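One Shelf for Breakfast: Storing a Small Set of Kitchen Things in Bíró House

Student project report, Home and Interior Studies, Koltasholm College

1. Background

The students in Bíró House share a kitchen on each floor. Every resident has one shelf in a cupboard, and the rest of the kitchen is common space. The shelf is 44 cm wide and 27 cm deep, which gives an area of 1,188 square centimeters. On paper this looks sufficient for one person. In daily life the things do not stay on the shelf. They move to the counter, then to the table, and in the evening the table is too full to eat at.

I have lived on the second floor since January and I had this problem myself. For my project I wanted to find out whether a small set of breakfast things can live on one shelf, and what a person must give up for that. I was interested in the form of the things: which shapes accept each other and which do not.

I gave the project the working name Vinden. In Swedish the word can mean the attic, where many families put what they have no place for.

2. What the residents told me

Before choosing the objects I gave a short questionnaire to residents on all floors. I received 24 answers. The questions were about what they use in the morning, where they put it afterward and what annoys them the most.

Nearly everybody wrote about bowls. People keep a large bowl for salad, dough or washing fruit, and a smaller one for eating. The large bowl was often called "useful but too big." Several people wrote that they would gladly lend it, but then they do not get it back.

The second subject was the toaster. Opinions were divided. Some residents think one toaster for each floor should be enough. Others want their own, mainly on account of the crumbs and the different kinds of bread. I did not try to solve this question. I decided that the set should include a toaster, as it is the most difficult object to store and a plan without it would be too easy.

The third subject was handles. I had not expected it, but in the comments the handle of the saucepan was blamed for many things: it catches on sleeves, it pushes other things off the shelf, it stops the door from closing.

3. The set

I chose the objects after the questionnaire. Some of them I had already, the plastic ones I bought at Fikia, the household shop near the college. The set is:

A pale green plastic bowl, large, for mixing and washing
A blue ceramic bowl, for eating
A black saucepan with a blue handle
A clear plastic food container
A cream-colored toaster with a chrome top

I left out plates, cups and cutlery. In Bíró House these are in common drawers and they are not a part of the shelf problem. I also left out food. This is a weakness of the project, and I return to it in section 7.

All the comparing was done on a table with a matte brown surface. It is a quiet color and both the pale green and the cream are easy to see on it. The surface has some creases, which made no difference to the work. I placed the pan, the container and the toaster near the front and kept the middle for the two bowls, because the bowls were the first question to answer.

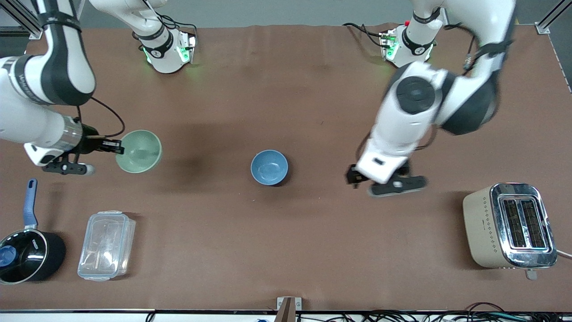 4. The bowls

The first idea was the simplest one, to put the small bowl inside the large one. The green bowl measures 24 cm across the rim. On a shelf 27 cm deep this leaves only 3 cm, so it can stand on the shelf but nothing useful can stand in front of it or behind it. Whatever happens, this bowl decides the plan. The other things must go inside it or beside it.

The blue bowl goes inside without trouble. However, ceramic in plastic is not completely stable. The green bowl has a wide, rounded interior, and the foot of the blue bowl does not find a flat place large enough to rest on. It leans a little to one side. When I opened and closed the cupboard door several times, the blue bowl moved and made a knocking sound. I do not think it would break, but I can understand that a person does not like to hear it early in the morning.

I tried three things against this. A folded dish towel under the blue bowl worked well and also gave the towel a home. A paper towel worked for a short time and then became flat. Turning the blue bowl upside down inside the green one was stable, but it was unpleasant to take out, as there is no rim to hold.

I also tried the opposite order, with the green bowl upside down as a cover over the blue one. It looks tidy and it keeps the dust away. The disadvantage is that one has to lift the large bowl every time one wants the small one, and then one stands with a large bowl in the hand and no place to put it. After two mornings I stopped doing this.

A few words about the material. The green bowl is smooth and matte inside. I like this surface, it does not shine too much and it feels pleasant. But on a pale color a small dark speck is seen immediately, and I found that I looked into the bowl more carefully than I do with a dark one. For a bowl that is shared between several people I consider this an advantage. The rim is thick enough to hold with a thumb on one side – important when the bowl stands deep in a cupboard and only the front of it can be reached.
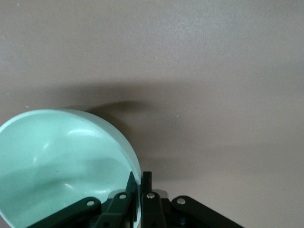
5. The saucepan and the container

With the green bowl at the left end of the shelf, 20 cm of the width remain for the other things. The body of the saucepan would fit here, but then there is no space for the toaster, and the handle still has to go somewhere. I turned the pan in different directions. With the handle to the front, the door did not close. With the handle to the side, it went over the green bowl and made it difficult to lift the bowl out.

The best solution was to put the saucepan inside the green bowl, on the dish towel, with the handle lying over the rim toward the middle of the shelf. The blue bowl then sits in the saucepan. In this way the two bowls and the pan become one pile. I was afraid that the pile would be too high for the shelf above, but it was not.

There is a cost, of course. To reach the saucepan one must first take out the blue bowl. For me this is acceptable, because I use the blue bowl every morning and the saucepan only when I make porridge. A person who cooks eggs each day and eats them from a plate might prefer another order.

The clear container was the easiest object. It can stand on its side between the pile and the toaster. I recommend that it is not left empty. I keep tea bags and the questionnaire pencils in mine, and through the clear plastic I can see what is there without opening it.

6. The toaster

The toaster takes the right end of the shelf, with its short side to the front. In this position it fits, but the cable must be put behind it and this needs some patience. I used a soft hair band to keep the cable together.

The chrome top shows fingerprints, and the crumbs fall out when the toaster is carried with one hand. I first put it on the shelf directly after breakfast, while it was still warm. This is not a good habit next to plastic. Now I leave it on the counter until I have washed the bowl, and then I put everything away at the same time.

7. Result and discussion

The complete set fits on one shelf in Bíró House, in this order from the left: green bowl with the dish towel, saucepan and blue bowl inside, then the container on its side, then the toaster. The door closes. I have used the plan in my own cupboard for the second half of the project, and the table on our floor has been free from my things in the evening, if not from the things of others.

The main limit is food. When bread and oats must also be on the shelf, the plan does not work any longer. The toaster would then have to stay on the counter, which brings the discussion back to the common toaster.

A second limit is that I tested only one set. A flatter bowl with the same diameter would perhaps be more stable but would not take the saucepan. I would like to compare two or three forms of bowl if I continue with Vinden in the next term, and I would ask two neighbors to use the plan in their cupboards too. My own hands already know the order, so I am not the best person to judge if it is easy.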